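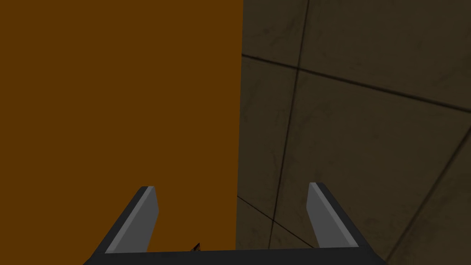
If a wall looks upright to me, why does a builder still have to check it? Balthasar Fuchs sent this question to the Irnwood Museum of Building, and the learning department has prepared the following pages in reply.

Learning > Young Visitors > Building Words > Upright and Level

What do "upright" and "level" mean?

Builders use two words a great deal. The first is "vertical", which means pointing straight up and down. The second is "horizontal", which means lying flat, like the surface of still water in a bowl. In everyday speech we often say "upright" and "level" instead.

A line can be perfectly straight and still not be vertical. If you lean a ruler against a book, the ruler does not bend. It is as straight as it was before, but it is no longer upright.
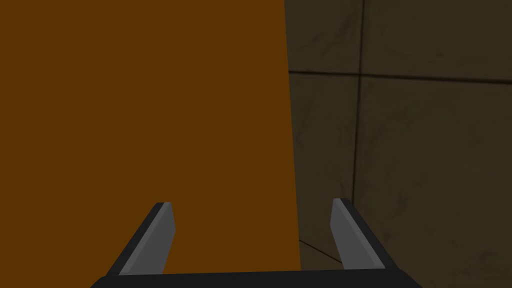 A straight edge with a slight lean.

Why our eyes can be mistaken

People are good at noticing when something leans a great deal. We are less good at noticing a small lean. Our eyes compare each thing with whatever is next to it. If a picture hangs beside a crooked door, the picture may seem crooked even when it has been hung correctly.

Sloping ground causes the same difficulty. On a steep street, the houses can appear to tip towards the top of the hill. The houses are usually upright. It is the pavement that slopes, and our eyes use the pavement as a guide.

How builders find a vertical line

The oldest tool for this work is the plumb line. It is a piece of string with a small, heavy weight tied to one end. The weight is called a plumb bob. "Plumb" comes from the Latin word for lead, the metal that was once used to make the weights.

When the string hangs freely, gravity pulls the weight towards the Earth. As soon as the weight stops swinging, the string shows a vertical line. A builder holds it close to the wall and looks at the gap between the two. If the gap is the same at the top and at the bottom, the wall is upright. Builders say that it is "plumb".

How builders find a horizontal line

A spirit level is a straight bar with a small tube fixed inside it. The tube is nearly full of liquid, and the space that remains forms a bubble. The tube curves upwards very slightly in the middle. The bubble always moves to the highest part of the tube, so when the bar is level the bubble rests between the two marks at the centre.

Many spirit levels have a second tube, set across the bar, for checking upright surfaces.

Why a small lean matters

The weight of a wall presses downwards. In an upright wall, each brick passes its load to the bricks underneath. In a leaning wall, some of the load begins to fall to one side. A low garden wall may stand for years in this condition. A tall wall is in greater danger, as a small lean at the bottom becomes a large one at the top.

The practice wall in the Grestmont Gallery contains 2,198 bricks. It was built by apprentices under the guidance of Žydrūnas Petrauskas, and it was checked with a plumb line after every 4 rows. Visitors may see the pencil marks on the wooden post at its left-hand end.

Make a plumb line

You will need string, a metal washer or a large button, and some sticky tape. Ask an adult before you tape anything to a wall or a door.

Tie the washer firmly to one end of the string. Tape the other end near the top of a door frame so that the washer hangs just above the floor. Wait until it is still. Look at the string and the door frame together, and measure the gap between them in 3 places. Write down your measurements and compare them.

Words to remember

Gravity: the force that pulls things towards the Earth.
Plumb: exactly upright.
Level: exactly flat.

Last updated: September 14, 2023

Comments

Trandell Class 4: We tested our classroom door and it was plumb. The bookcase was not.

Grandad_G: My old Grabner level still has its first bubble. Please tell children to turn the level round and check a second time, in case the level itself is wrong.

Maisie: my string would not stop swinging until I shut the window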